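I finally got the left gripper to stop chattering, and it only took me two evenings and most of a bag of cable ties.

If you read the April post, you know where things stood. I had moved the whole Ponum setup over to the new table (the old one wobbled every time I leaned on it), and right away the left hand started buzzing whenever the finger was more than halfway closed. Not loud! Just a nasty little tremble you could feel right through your palm. The right one was fine. Same servos, same order from Sarantis, same firmware, so of course I spent a whole evening blaming the firmware.

I rolled it back one version. Still buzzing. Then I swapped the two hands at the controller, and the buzz stayed with the left hand, so the board was off the hook. That test takes maybe two minutes and I should have done it before I touched any software, but I love a menu, what can I say.

The next evening I took the hand apart on a towel. There are 4 screws holding the servo body to the bracket, and one of them turned with my fingers. No driver needed! The other three were on their way out too. So every time the finger closed on something, the body of the servo shifted a hair, the controller tried to correct for it, and off it went, back and forth, back and forth. I cleaned the threads, put a tiny drop of the removable threadlocker on each one (please don't use the permanent kind, I have a bracket in the junk drawer that will never come apart again) and snugged them down in a cross pattern.

While I had it open I also looked at the cable. The stretch right behind the connector had a shiny flat spot from rubbing on the table edge, so I put a sleeve over it and gave it more slack. It hangs in a loop now – kind of ugly, but it doesn't tug when I reach across.

Then came recalibration, which is the part I always want to skip. You open each hand all the way, set zero, close it all the way, set the other end, and write both numbers down. My left one used to read 1036 fully closed and now it comes up 33 counts lower, so I'm really glad I didn't just load the old file. I let it sit overnight before I did the final pass, with the threadlocker in mind.

For the check I use the tray and plate, same as always. It's a good test piece because the rim is low and slippery, and a finger that trembles will tell on itself right away.
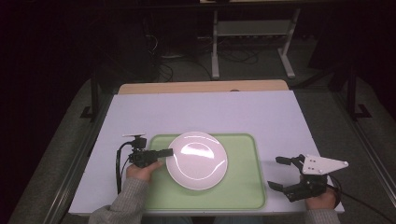 *Both hands at the plate, left one in close.*

I ran 55 pick and place cycles after that with the speed turned down, then a few more at the normal setting. No buzz. The left finger does feel a touch stiffer than it used to, and I haven't decided if that's the fresh screws or just me paying too much attention to it.

A couple of things I'm still chewing on. The floor under the stand is a mess of black cables and I can't tell one from the next without following it by hand, so I've ordered colored tags from Vara. And I want a proper strain relief on both hands. The folks on the Neddale forum like a printed clip that goes on the bracket, but mine would need the holes moved over a bit. If anybody has a version with wider spacing, send it my way and I'll print it in a few different plastics and report back.

I've also added "check the servo screws" to the sheet taped inside my toolbox door, right under "grease the rail" – which I still need to do this month.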